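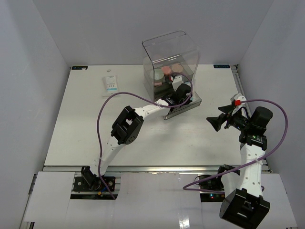
Pre-season ground check: Ekham baseball diamond
With comments from this year's walk-round

I do this check every spring before the first practice, and I'm putting it up again with my comments so that our friends at Fallham and Nolleneck can borrow whatever suits them. Allow 40 minutes if you know the ground and a good bit longer if you like a chat with the dog walkers, as I do. Take a tape, a bucket, a stiff brush and thick gloves. Mark each item OK, FIX (can wait, but not for long) or CLOSED (no play until it's done).

1. Backstop and netting
Check the net for holes, frayed edges and loose ties, and push on each post at shoulder height.
Result: FIX
Comment: The netting came through the winter far better than I feared, but there's a gap at the bottom on the third base side where a ball could skip through to the benches. Ghauri, who put the net up for us, are sending a longer bottom rope. Until then please keep the pushchairs and picnic blankets well back on that side, however nice the sun is there.

2. Home plate and batter's boxes
The plate should sit flush with the soil all the way round, with no lifted corners. Fill and tamp any holes left by back feet.
Result: OK
Comment: I filled the right-handed box, which was more of a pond than a box, and tamped it down twice. It will need doing again after the first few games — it always does.

3. Pitcher's mound
Look for a loose rubber, a hollow at the landing spot and any stones working up through the clay.
Result: FIX
Comment: The rubber is sound. The landing spot is soft and I wouldn't want one of our youngsters turning an ankle in it. There are 2 bags of mound clay in the shed, behind the line marker, and one ought to be plenty if the forecast is kind. Cover it afterwards, please, and weigh the cover down properly, as last year's ended up in the brook.

4. Bases and anchors
Lift each base, clear the anchor hole, refit, then try to shift the base with your foot.
Result: OK
Comment: Second was stiff with grit and took a lot of brushing, but it seats nicely now. We still use the breakaway type at first and I'd be sorry to see us go back.

5. Infield and the grass edge
Walk it slowly in lines. Feel for a lip where the soil meets the grass, and pick up stones, tent pegs and glass.
Result: FIX
Comment: A lip has built up behind shortstop, high enough to send a grounder into somebody's chin. It wants raking back and a good brush along the edge. No glass at all this year, I'm very glad to say.

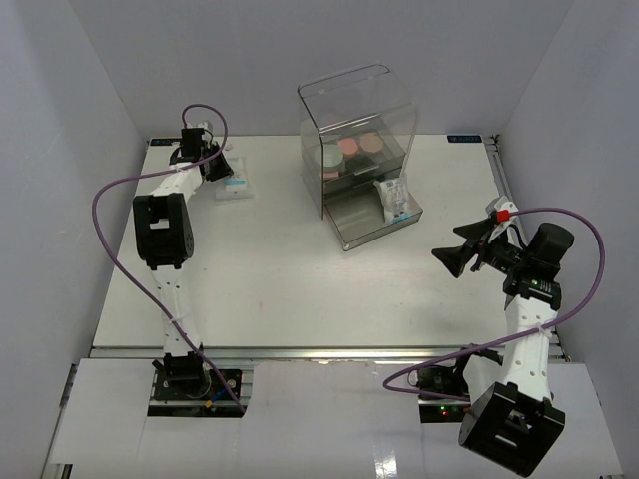
Clear storage box with small round containers in the upper part.

6. Outfield and fence
Check for rabbit holes, sunken patches and sprinkler covers standing proud. Run a gloved hand along the fence top.
Result: FIX
Comment: I make it 368 feet to the centre field fence, the same as it's always been, and there's a fresh rabbit hole a few strides in front of it. I've put a cone there and will fill it this week. The padding on the fence is faded but still soft where it needs to be. If you're playing left field, mind the slope, which hasn't got any kinder.

7. Dugouts and benches
Look for splinters, loose bolts, wasps' nests and slippery flooring. Helmets go on the rack and bats go in the rack, never on the floor.
Result: OK
Comment: Tightened the bench bolts in the away dugout and scrubbed the moss off the step. Nolleneck mentioned that step when they visited last season, and they were quite right to.

8. Batting cage
Check the frame, the net overhead and the gate latch. The L-screen must stand up by itself without wobbling.
Result: CLOSED
Comment: I'm sorry about this one, I know how much it's missed. The latch has gone and the gate swings out across the path. The new latch is on order. Please don't tie it up with string and carry on; I did find some string.

9. Helmets and catcher's gear
Check shells for cracks, padding for gaps and straps for stretch. Any cracked helmet leaves the bag for good.
Result: FIX
Comment: 5 helmets have gone in the bin, and it hurt me to do it, as some had been with us since the old ground. We can still field a game, but the smaller sizes are short. Fallham have kindly offered a loan for the opening fixture.

10. First aid and access
Kit in date, ice packs stocked, gate unlocked and wide enough for an ambulance, ground address pinned up inside the shed door.
Result: OK
Comment: All present. Please park along the hedge and leave the gateway clear, even if you're only dropping off the urn.

Items marked FIX will be looked at again before the first home game, and I'll change the results on this page as they're done.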